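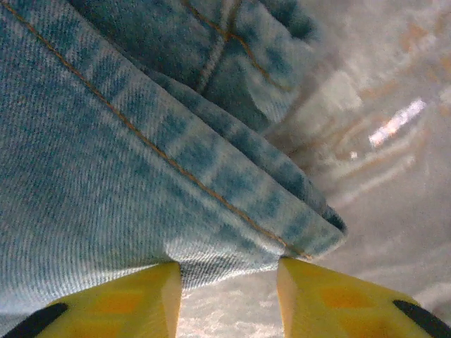
Denim between the yellow fingertips of the laundry cell at Pludier.

# Laundry robot gets new fingertips, wallpaper stays

FLAVPORT, Aug 22, 2019. The two-armed folding cell at Pludier, the repair and resale shop on the old cannery block, is back at work after a week of maintenance that was supposed to take an afternoon.

The job was listed on the shop calendar as "tips." It grew to include the tips, the cables, both gripper mounts and one long conversation about a 2 mm hex key that had gone home in a coat pocket.

Ekaette Nwosu, who looks after the cell and does most of the swearing at it, said the old fingertips had gone slick from handling denim. Jeans are most of what Pludier sells, and a hem is a thick, stubborn thing to get hold of. By the end of July the arms were dropping one pair in every handful.

"It would pick up a leg, carry it halfway across, and lose interest," Nwosu said. "I've had coworkers like that, but they didn't need recalibrating."

The replacement tips came from Nudari, a small parts maker across the river, at 40 dollars a set. They are yellow, with a black strip along the outer edge. Nwosu had asked for gray.

Swapping them is the easy part. Each new set changes where the arm believes its fingertips are, so the cell has to be taught its own hands again. That means running both arms over the work surface with the grippers empty, then sending one of them back to the green basket in the corner, where the heap of clothes sits higher than the software would like. The basket corner has always been the trouble spot. On the first try after the swap, the right arm stopped short and reported that it had arrived.

Cables took up most of the next two days. The purple ones follow each arm from the gripper down to the base, with a wide loop left at the elbow so the joint can bend without pulling anything loose. Too little loop and a connector pops. Too much and the arm hugs itself. Nwosu has a preferred length, written in marker on the inside of a cabinet door, and declined to share it with this newsletter.

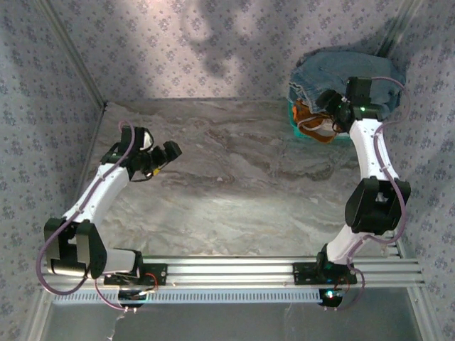
## What it can do now

The cell passed its acceptance run, a fixed list of 58 pickups using stock from the sale rack, on the second attempt. The first attempt ended when somebody switched off the power strip to plug in a fan.

Bashir, the consignment store next door, splits the cost of the cell and sends its returns over for sorting. It had a backlog of over 300 garments by the time the arms were running again, and was polite about it for most of the week. The store has now asked whether the cell could handle sweaters before the November rush. Nwosu's answer was that she would like it to finish learning pants.

For now the work is mainly jeans, laid out on the floor of the enclosure and handled by both arms, with the basket kept in the back right corner.

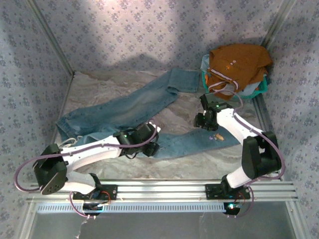 Nwosu plans to check the tips every other week from here on and to put in a fresh set before they wear smooth, a policy she also announced last year. The rail gets wiped down at the same time, and the screws on the base plates get a quarter turn if they want one.

The floral wallpaper inside the enclosure was up for discussion too. A plain white lining was proposed, priced and voted down at the shop's monthly meeting. The paper was left over from the fitting rooms and had already been paid for.

Pludier is open to visitors in the afternoons. Please don't lean on the rail.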